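Yarn tips for people with more yarn than sense

The stash got out of hand again in July, as it does, when the sales start and it is far too hot to knit anything. I have spent the evenings since then sorting it, and these are the things I wish I had written on the wall the last time.

Wind it before you need it. A skein looks lovely on a shelf and behaves like a wet cat the minute you untie it. If you have a swift, use the swift. If you don't, two chair backs will do, or a patient spouse, though the chairs complain less. Check for all the ties before you snip any of them. I once found the last one after twenty minutes of pulling.

Keep the band. Tuck it into the middle of the ball, where it can't fall off and end up under the couch. For anything secondhand that arrives without a label, I pin on a scrap of paper with my best guess and a question mark. My bin has a good deal of "wool???" in it.

Do the spit splice only on real wool. Superwash won't felt, acrylic won't felt, and you will be sitting there rubbing damp string between your palms in front of guests for no reason. For those, overlap the two ends and knit with both for a few stitches.

Freeze anything from a thrift store. Bag it tightly, give it a few days in the freezer, let it come back to room temperature, then freeze it again. Label the bag. My brother-in-law got quite far into thawing a pound of mohair.

Weigh your leftovers. A cheap kitchen scale tells you more than squinting does. I had 47 grams of a blue I swore was enough for a pair of mitts, and it was enough for a mitt and a thumb. Now I write the weight on the bag, along with the needle size, and feel very superior until I lose the bag.
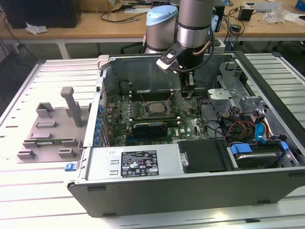
Tower open on the worktable.

Save your patterns somewhere besides the one place you save your patterns. I had 17 versions of the Horkum shawl chart on an old computer, each one named "final," and I can tell you the only one worth having was printed out and stuck to the fridge with gravy on it. Print the chart, write your changes on it in pencil, and date it if you are that sort of person.

Soak before you judge. Scratchy yarn often softens after half an hour in lukewarm water with a little wool wash. Don't rub it, don't wring it, and don't run the tap straight on it unless you wanted felt. Roll it in a towel and stand on the towel. This is the best part.

Impi Hirvonen, who taught me to turn a heel, puts a splash of white vinegar in the soak for anything dyed red. I do it too. I couldn't swear to the chemistry, but I have done it through roughly 2 bottles and the cowl is still red, so the vinegar stays.

Stitch markers: stop buying them. Loops of scrap cotton in a bright color work fine, weigh nothing, and won't send you crawling across the carpet. The fancy ones with the little sheep can live in the tin and be admired.

Next time I'll get to moths. I have been putting it off, and they have not.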